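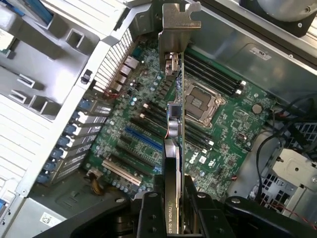 Rarnau-Zelle: Einrichtung, Pflege und Instandsetzung

README zum Repository rarnau-zelle, Stand März

Inhalt

Das Repository enthält Konfiguration, Teach-Punkte und Wartungsunterlagen für die Zelle Rarnau. Die Zelle setzt Grafikkarten in offene Workstation-Gehäuse ein und nimmt sie wieder heraus. Entwickelt wurde sie im Projekt Zirkska, betrieben wird sie am Standort Driston. Wer nur die Aufnahmen auswerten will, findet alles Nötige im Abschnitt Daten.

Aufbau der Zelle

Ein Arm mit Zweifingergreifer, am Handgelenk eine kleine Kamera. Das Gehäuse liegt auf der Seite, die Hauptplatine zeigt nach oben. Die Spannvorrichtung stammt von Insaurralde und hält das Gehäuse an zwei Kanten. Der Nullpunkt der Zelle ist der Passstift an der vorderen Spannbacke. Alle Teach-Punkte beziehen sich darauf und nicht auf den Sockel des Arms.

Verzeichnisse

config/ Greifkraft, Geschwindigkeiten, Grenzwerte
punkte/ Teach-Punkte je Gehäusetyp
kalib/ Handauge-Kalibrierung, jeweils mit Protokoll
wartung/ Prüflisten und Ersatzteile
daten/ Aufnahmen und Metadaten

Inbetriebnahme

1. Netzstecker der Workstation ziehen und den Einschalter drücken, bis keine LED mehr leuchtet.
2. Seitenwand und lose Kabel entfernen. Kabel, die im Gehäuse bleiben, so binden, dass sie nicht über die Steckplätze hängen.
3. Gehäuse einlegen und spannen. Erdungsleitung am Blech anklemmen.
4. Arm auf Referenzposition fahren, Greifer einmal ganz öffnen und schließen.
5. Gehäusetyp in config/zelle.yaml eintragen und das Programm pruefe_punkte starten. Es fährt alle Punkte mit reduzierter Geschwindigkeit und 14 mm Abstand zur Platine ab.
6. Erst danach mit Karte fahren.

Für neue Gehäusetypen müssen mindestens der Steckplatz, die Kante des Slotblechs und ein Punkt neben den Speicherbänken geteacht werden. Bei Platinen mit Speicher auf beiden Seiten des Prozessorsockels bitte beide Bänke als Sperrzone anlegen. Die Verriegelungen stehen über und brechen leicht.

Greifer

Der Greifer fasst die Karte am Ende, das dem Slotblech gegenüberliegt. Die Finger drücken von beiden Seiten auf die Abdeckung und dürfen keine Bauteile auf der Leiterplatte berühren. Die Greifkraft ist auf 39 N begrenzt. Höhere Werte haben bei schmalen Karten die Abdeckung verbogen, deshalb lehnt die Steuerung sie ab.

Nach einem Wechsel der Finger immer die Handauge-Kalibrierung wiederholen. Die alte Datei in kalib/ bleibt liegen und bekommt den Zusatz _alt.

Wartung

Vor jeder Schicht: Fingerflächen mit Isopropanol abwischen, Schrauben am Greifer auf festen Sitz prüfen, Kameraglas reinigen.
Monatlich: Spiel der Finger messen, Kabelführung am Handgelenk auf Scheuerstellen prüfen, Ableitwiderstand der Erdung messen und eintragen.
Nach jeder Kollision: Arm stromlos schalten, Finger abbauen, auf Verzug prüfen, danach Schritte 4 und 5 der Inbetriebnahme wiederholen.

Bekannte Fehler

Karte verkantet beim Einsetzen: Meist liegt das Gehäuse nicht plan in der Vorrichtung. Spannbacken lösen, Auflage säubern, neu spannen.

Meldung E2 (Finger nicht synchron): Der linke Finger läuft nach. Spindel fetten. Bleibt die Meldung bestehen, Mitnehmer tauschen, Teileliste in wartung/greifer.txt.

Slotblech trifft die Gehäuserückwand: Punkt blech_oben neu teachen. Die Blechtoleranz ist bei älteren Gehäusen größer, der Punkt lässt sich nicht übernehmen.

Karte löst sich nicht: Die Halteklammer am Steckplatz ist noch eingerastet. Das Programm öffnet sie nicht selbst, das muss vorher von Hand geschehen.

Daten

daten/ enthält 891 Durchläufe, jeweils mit Video der Handgelenkkamera, Gelenkwinkeln, Fingerweite und Greifkraft. Abgebrochene Durchläufe sind enthalten und in der Spalte status mit abbruch markiert. Seriennummern stehen nicht in den Metadaten, können in den Videos aber lesbar sein. Vor einer Weitergabe außerhalb des Projekts ist das zu prüfen.

Änderungen an Teach-Punkten bitte nur zusammen mit dem Protokoll von pruefe_punkte einreichen.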